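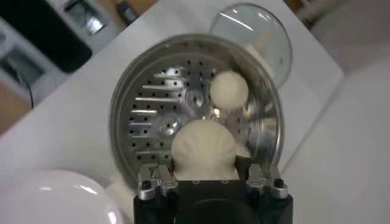

Project Report: Getting Buns Out of the Steamer
Team Caltent - Gavin Carnegie and Archie Aitken
May 31, 2022

We wanted a kitchen job that sounds easy and isn't, and moving buns from a steamer tray to a plate was perfect! Buns are round, they sit close together, and a gripper that squeezes too hard leaves a dent. Archie did the arm code and I did the grip settings. Our best set in January was 4 good transfers out of 10 tries, and we cheered for every one - loudly. 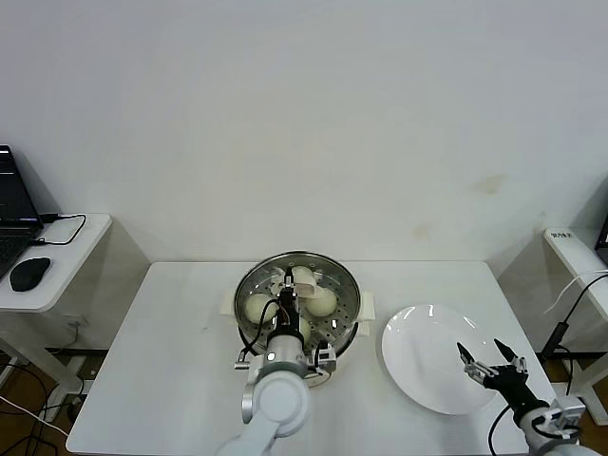
How did you stop the gripper from squashing the buns?
We lowered the closing force and had the fingers come in slower over the last bit. It took a lot of tries to find a setting that held a bun without marking it.

Next we want to try smaller buns.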